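Chapter 7
Clubs, Marques and the People Who Love Them

The Dreno was a small coupe with a large thirst for oil. The Cuvdale works built 703 of them, and today the Fornevville Dreno Register has more than 200 members, many of whom own a car that runs. Its founder, Eduard Ďurica, owned 2, on the theory that one would always start. In this chapter we ask why people organize around a machine, how a club writes its rules, and who gets to say what counts as original paint.
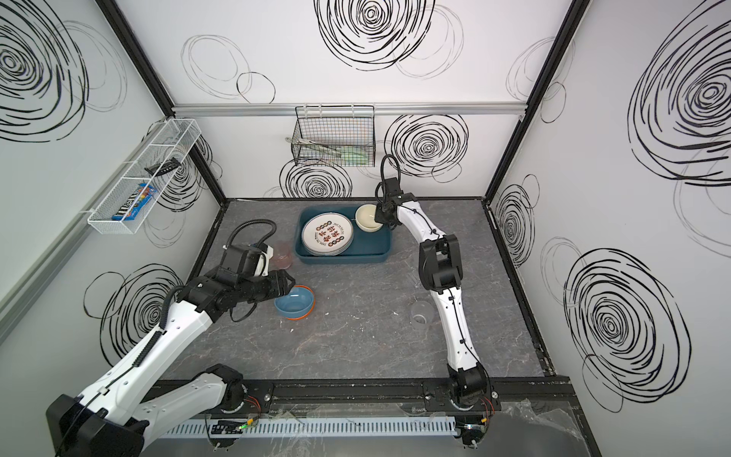
Figure 7.1 Two robot arms over a marble-patterned tabletop, with a bowl and a pink cup.

Key terms: marque, register, concours, spare parts fund.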